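# Prarar revises spell construction rules for Falleden second edition

April 11, 2023 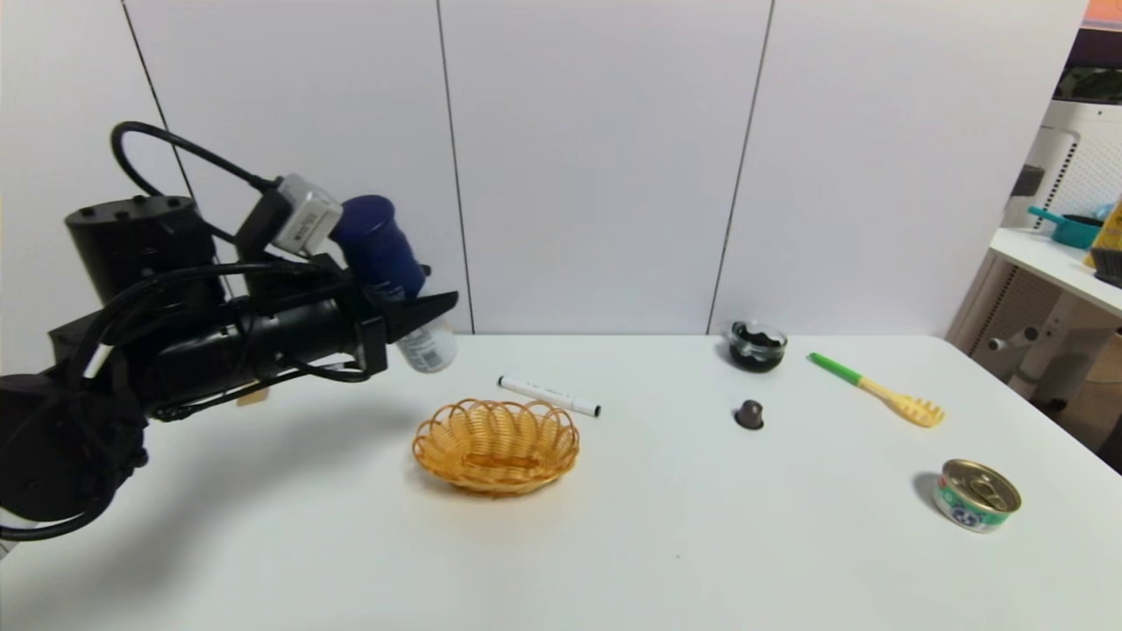
*A black robotic arm with a plastic bottle in its gripper, over a white tabletop.*

Prarar has released a rules revision for the second edition of Falleden, its tabletop roleplaying game of ritual magic and contested borders. The update replaces the spell construction chapter of the core book and changes how sustained effects interact with the strain track. It applies to all printings of the second edition. First edition material isn't affected and will not be updated.

The largest change concerns improvised casting. Under the printed rules, a caster assembled a spell from a source, a form and a limit, then rolled against a difficulty set by adding the ratings of all the parts. The revision sets the difficulty by the highest-rated part alone. The remaining parts add strain, which is marked before the roll and stays marked if the roll fails. Prarar says in its notes that the old method made mixed spells too hard to cast at low ranks and too cheap to hold once cast.

Sustained spells now cost strain at the start of each scene instead of each round. A caster may hold a maximum of nine points of sustained effects at once. The printed cap was tied to the Resolve attribute, and players had reported that a caster with high Resolve and the Anchor talent could pass the cap without penalty. Anchor has been rewritten. It now lets the caster move strain from one sustained spell to another once per scene, and it can no longer be taken more than once.

Wards have been separated from other sustained spells. A ward tied to a physical place doesn't count toward the cap, but it fails if its caster marks the last box of the strain track. The Warden calling, which depended on the old wording, receives a replacement for its entry feature. Existing Warden characters can keep their current talents and should recalculate strain only.

The revision also corrects 35 entries in the spell list. Most of these are changes to range or duration wording. Prarar has flagged Hollow Step, Kindred Flame and Read the Grave as the entries most likely to alter a campaign in progress. Hollow Step can no longer carry an unwilling target. Kindred Flame deals its damage after armor is applied. Read the Grave now returns a single answer from the game master's prepared notes and doesn't reveal the cause of death unless the caster asks for it.

A draft was posted for open comment in March. The final text differs from the draft in one main respect: a proposed penalty for casting while wearing heavy armor was dropped. The publisher's notes state that the penalty duplicated an existing rule on encumbrance and produced conflicting results when the two were used together.

The Protance character builder has been updated to match. Sheets created before the update open in legacy mode, which keeps the printed rules until the owner converts the sheet. Conversion can't be reversed, so Protance recommends saving a copy first. Custom spells built with the older difficulty formula are carried over with the difficulty field left blank and must be entered again. Shared campaign folders need every sheet on the same version before the initiative tool will load.

A second printing of the core book with the new chapter in place is being produced by Szabo. It runs to 125 pages of rules and setting text, the same length as the first printing, with page references unchanged outside the spell chapter. The binding and cover art are also unchanged. Copies of the new printing can be identified by the line "Revised Casting" on the copyright page.

Owners of the first printing can download the replacement chapter free of charge as a PDF, in color or in a plain layout meant for home printers. The game master's screen has not been reprinted. A panel insert with the new strain table is included at the end of the PDF.

Organized play tables move to the revised rules at the start of Season 2. Until then, the game master at each table chooses which version is in use and must list it on the sign-up sheet.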